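Start Über uns Standorte Jobs Mitmachen Kontakt

Mitmachen: Küchenkräfte gesucht für die Einführungsphase "Rina" - Berkarell Betriebsgastronomie

Wir suchen ab Oktober Leute aus der Küche. Keine Informatiker, keine Berater. Leute, die morgens um 6 Uhr Gemüse putzen, Ausgabe machen, Spülküche, Vorbereitung. Bezahlt, befristet, mit Option auf mehr.

Worum es geht: In unserer Zentralküche in Bembridge kommt ein Arm an die Vorbereitungsinsel. Das Projekt heißt Rina. Erst mal wird nicht gekocht. Greifen, anreichen, wegräumen - also alles, was sonst nebenbei läuft und worüber sich am Ende der Schicht alle ärgern. Wo steht die Mühle, wer hat das Messer weggelegt, warum liegt der Löffel wieder quer. Genau das wird gerade am Rechner durchgespielt, in einer nachgebauten Küche, bevor irgendwas davon neben echten Menschen läuft.
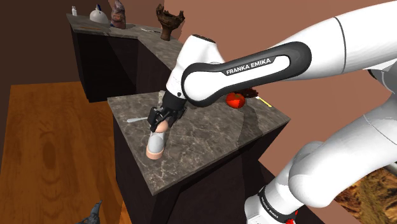 Und dafür brauchen wir euch. Die Entwickler von Rowlands können programmieren, aber von denen hat noch keiner eine Mittagsausgabe mit fast 2,000 Essen gemacht. Die wissen nicht, das man die Tomaten nicht da ablegt, wo gleich jemand mit dem heißen Blech vorbei muss. Ihr wisst es.

Was ihr macht:
- Abläufe am Bildschirm anschauen und sagen, was im Betrieb nicht geht
- eigene Handgriffe beschreiben, gern auch vormachen
- Ablageplätze mit festlegen: was steht wo, was darf der Arm anfassen, was nicht
- später Probeschichten an der echten Insel, immer zu zweit
- kurze Rückmeldung nach jeder Schicht, Stichworte reichen völlig

Umfang: 10 Stunden die Woche, auf zwei Blöcke verteilt. Läuft neben eurer normalen Stelle, die Stunden werden dort freigestellt. Wer von außen kommt, kriegt einen eigenen Vertrag über die Projektzeit. Eingruppierung wie Küchenfachkraft, Zulage für die Probeschichten. Details im Gespräch.

Jetzt das, was alle zuerst fragen. Fallen Stellen weg? Für die Dauer der Einführung nein, das ist mit dem Betriebsrat schriftlich vereinbart. Was danach kommt, wird anders verteilt. Weniger Anreichen und Räumen, mehr Abschmecken, mehr Kontrolle, mehr Ausgabe. Für manche ist das gut, für manche nicht, gerade wer lieber hinten arbeitet und seine Ruhe will. Wollen wir vorher wissen und nicht hinterher. Auch deshalb dieser Aufruf. Wer skeptisch ist, bitte trotzdem melden - wir wollen keine Gruppe, die nur nickt.

Die Arbeitsplätze an der Insel werden neu eingeteilt. Der Arm braucht seinen festen Standplatz und einen Bereich, in den während der Bewegung keiner reingreift. Heißt: Laufwege ändern sich, der Weg zum Kühlschrank auch. Schneidplätze rücken vielleicht nach außen. Noch nichts entschieden. Vorschläge dazu ausdrücklich erwünscht, auch Skizze auf Bestellzettel. 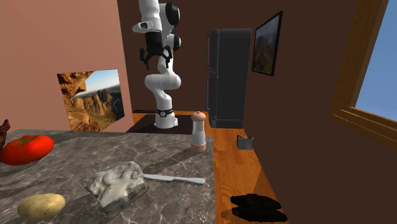
Was ihr mitbringen solltet:
- mindestens 2 Jahre Praxis in Großküche, Kantine oder Restaurant, Ausbildung egal
- Deutsch so, dass man sich in der Schicht versteht
- gültige Belehrung nach Infektionsschutzgesetz
- Geduld. Es wird Tage geben, an denen stundenlang über eine Pfeffermühle geredet wird

Nicht nötig: Computerkenntnisse, Englisch, Begeisterung für Technik. Einweisung machen wir vor Ort, in der Arbeitszeit.

Datenschutz: Bei den Probeschichten wird der Arbeitsbereich aufgezeichnet. Keine Leistungskontrolle, keine Auswertung nach Person, Zugriff nur im Projekt. Steht so auch in der Vereinbarung, liegt zum Lesen im Personalbüro aus. Wer nicht aufgezeichnet werden will, kann nur den Bildschirmteil machen, geht auch.

Bewerbung: formlos. Ein paar Sätze, wo ihr arbeitet, seit wann, welche Station, welche Zeiten gehen. Anschreiben braucht keiner, Foto bitte weglassen. Zettel ins Personalbüro Bembridge, Zimmer 259, oder in den Briefkasten daneben, Stichwort Rina. Externe bitte mit Telefonnummer, wir rufen zurück, meistens nachmittags nach 14 Uhr wenn die Ausgabe durch ist.

Plätze sind begrenzt, Früh- und Spätschicht sollen beide vertreten sein. Spülküche bitte unbedingt auch melden, von dort haben wir bisher garnichts. Fahrtkosten nach Bembridge übernehmen wir, Belege aufheben.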